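4. First set-up of the Umer glucose reader

Read this section before you put on your first sensor. The set-up needs your Umer reader, one sensor in its closed package, and a phone with the Flondura app installed. If your nurse has given you a personal plan, keep it next to you, as you will copy some values from it.

4.1 Charging the reader

1. Connect the short cable to the reader and to the charger.
2. Wait until the battery sign on the display is full. The first charging takes roughly 2 hours.
3. Remove the cable. The reader can't measure while it is connected to the charger.

Caution: Use only the cable that came in the box. Another cable can fit in the opening and still damage the reader.

4.2 Setting date, time and units

1. Press and hold the round button until the display lights up.
2. Choose your language with the arrows and press the round button once.
3. Set the date. The day comes first and the month is written as a word, so the display shows for example 1st February.
4. Set the time. Check that you have chosen the correct half of the day, morning or evening.
5. Check the unit. It must be the same unit that your clinic uses. In this guide all values are in mg/dL.

Caution: A wrong unit can lead to a wrong dose of insulin. If you aren't sure which unit you need, stop the set-up and ask your diabetes team.

4.3 Pairing with the phone

Place the reader near to the phone during the whole pairing. Bluetooth must be switched on. You can pair the reader with two phones, for example your own phone and the phone of a family member, but only one of them can change the settings. We call this one the main phone.

1. Open the Flondura app on the main phone and choose Add reader.
2. On the reader, open Menu, then Connect.
3. Compare the number on the reader with the number on the phone. If they are the same, press Yes on both.
4. For the second phone, repeat steps 1 to 3 and choose View only when the app asks for the role.

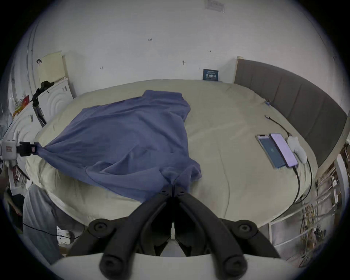

Fig. 4: Two phones side by side, at the right of the bed.

Note: If the pairing stops before the end, delete the reader from the Bluetooth list of the phone and begin again from step 1. Don't reset the reader, because the date and the unit will be lost.

4.4 Setting the alarms

The reader can warn you when your glucose is too low or too high. The low alarm can't be switched off. The high alarm comes set to 300 mg/dL, and for many users this is too late. Ask your diabetes team for the value that is right for you.

1. Open Menu, then Alarms, then High.
2. Change the value with the arrows. One press changes it by 5 mg/dL.
3. Press the round button to save. You will hear one short tone.
4. Press Test alarm and check that you can hear it from the place where you sleep.

If you have a second phone in the role View only, it receives the same alarms as the main phone. Its sound must be set on that phone separately.

4.5 Memory and sending of results

The reader keeps the last 900 results. When the memory is full, the oldest result is deleted each time a new one is saved. To keep all your results, open the app regularly and let it load them.

To share results with your clinic, open Profile in the app, choose My clinic and type the clinic code. The code is on the first page of your personal plan. The clinic sees the results only after you have pressed Allow.

Caution: The clinic doesn't watch your results day and night. If you feel unwell, or if the value on the reader doesn't fit with how you feel, wash your hands and do a test with a finger stick. Follow your personal plan and call for medical help if you need it.

4.6 If something doesn't work

Display stays dark: charge the reader again as in 4.1.
Display shows "No sensor": this is normal until you have started a sensor. Go on to section 5.
App shows an old result: close the app, hold the phone near to the reader and open the app again.
Time is wrong after a trip: change it by hand as in 4.2. The reader doesn't take the time from the phone.

For all other messages see the list in section 9, or write to Stöcker customer service in Drurkport. Please have the serial number ready. It is printed on the back of the reader.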